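# Two months with the Drutine closed-back headphones

I bought these in October to replace a pair of Tekow headphones whose left hinge had cracked for the second time. I use headphones for calls during the day, music in the evening and games on the weekend, so I wanted one wired pair that could handle all of it. Wireless was never on the list. I don't want another battery to charge.

The Drutine weighs more than the Tekow, and I noticed it for the first week. After that I stopped noticing. The headband padding is firm and spreads the load well enough for a full workday. Clamp force was too high out of the box, so I left the headphones stretched over a stack of books overnight, twice, and it dropped to a level I can live with. Glasses wearers should expect to do the same.

The ear pads are the weak part. The supplied ones are shallow, and the inner cloth touches the top of my ear. I ordered a set of Rana replacement pads, which are deeper and attach with the same plastic ring. They changed the sound a little: less bass below the kick drum, slightly wider placement of voices. I prefer it. If you like a heavy low end, keep the stock pads.

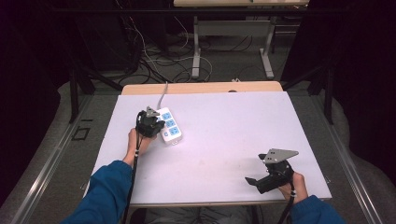

On the electrical side, they are easy to drive. My laptop's headphone jack gets them louder than I would ever want at half volume. Through the Clakley desktop amp I have to stay near the bottom of the knob on low gain, where the left and right channels on that amp don't match well. The fix was to lower the system volume in software and turn the knob up. High gain is useless with these.

I did hear a faint hum through the amp at first. It went away when I moved the amp's power supply to a different outlet from the monitor. I didn't trace it any further. The headphones themselves were silent on every other source I tried.

Tuning, with the stock pads: bass is raised but doesn't spill into male voices. The mids are flat. There is a peak in the treble that makes some cymbals sound sharp, mostly on older recordings. I cut it by 5 dB with a narrow filter and left everything else alone. With the Rana pads I only need 2 dB of cut at the same spot.

For games, direction is good left to right and average front to back, which is normal for a closed design. Footsteps are clear. I tried the virtual surround setting in the operating system for one evening and turned it off, as it made dialogue sound like it was coming from a hallway.

The cable detaches at the left cup with a standard plug, and the socket isn't recessed, so any thin replacement will fit. The stock cable is stiff and passes noise into the cup when it rubs against a shirt collar. I swapped it for the old Tekow cable and the rubbing noise is mostly gone.

The microphone is a small inline one. People on calls can understand me, but they also hear my keyboard. I have gone back to a desk mic for meetings.

I'm keeping the headphones, with the Rana pads on. I'll post again if the hinges start to loosen.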